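Section 4: Refitting an older office desktop

Applies to the Plustinberg refurbishing guide, revised 20/09/2024

Before you buy anything, ask whether the machine needs it. Most slow desktops that reach the Plevside workshop are slow because of what is running on them. The adverts for new parts will tell you otherwise. Work through Section 3 first, and come back only if the machine is still poor afterwards.

4.1 Before you open the case

1. Copy off anything you want to keep. Then open three or four of the copied files on another computer. A progress bar that reached the end proves very little.
2. Shut the machine down fully. Sleep does not count.
3. Switch off at the wall, pull the mains lead and hold the power button in for 18 seconds. Géza Vörös thinks five is plenty. He may be right, but the rest costs you nothing.
4. Lay the case on its side and take off the side panel.

CAUTION: Do not open the power supply itself, whatever a video says.

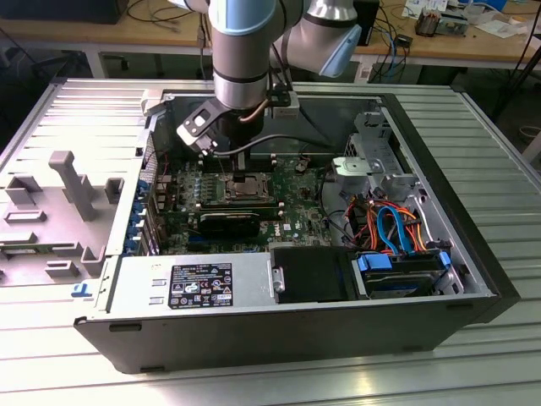 4.2 Memory

Adding memory is the one upgrade we recommend without much grumbling, and even then only if the machine has been running short.

5. Look up the type your board takes in the maker's own service manual. Seller listings headed "fits all models" are not evidence.
6. Touch bare metal on the case before handling a module.
7. Open the clips, line up the notch and press evenly until the clips close. If it will not go in, check the notch again. Do not lean on it.

Note: So-called matched kits cost more. Vilmos Sárközi timed one against two odd modules of the same size and rated speed, doing ordinary office work, and the difference was too small to bother with. Your own work may differ, so try it before paying extra.

4.3 Cleaning and paste

8. Blow dust out in short bursts, holding each fan still with a finger.
9. Leave the processor cooler alone unless the machine runs hot. If you do lift it, clean off all the old paste and use a fresh dab the size of a small pea.

Note: We are often asked about Virág paste at 125 a tube. We have seen no figures for it that did not come from the people selling it.

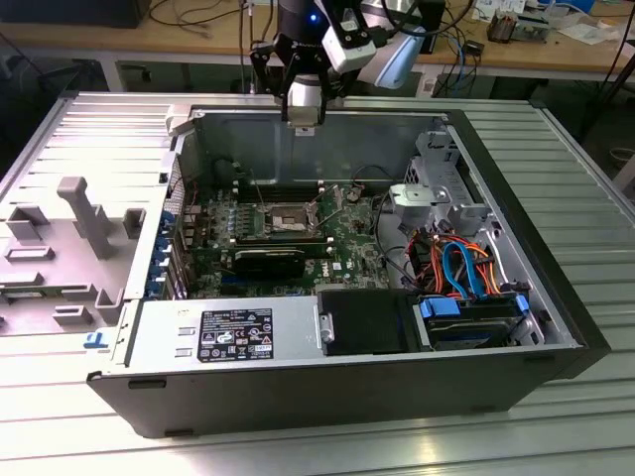 4.4 Closing up and checking

10. Refit the side panel, stand the case up and reconnect the leads.
11. Start the machine and compare the memory shown with what you fitted. If it is short, go back to step 7.
12. Run the Sesus memory check overnight. The quick test misses too much to be worth running.

If the check reports even one fault, remove the new module and return it. Do not accept "it will settle down" from the shop.

Fault codes are listed in Section 5.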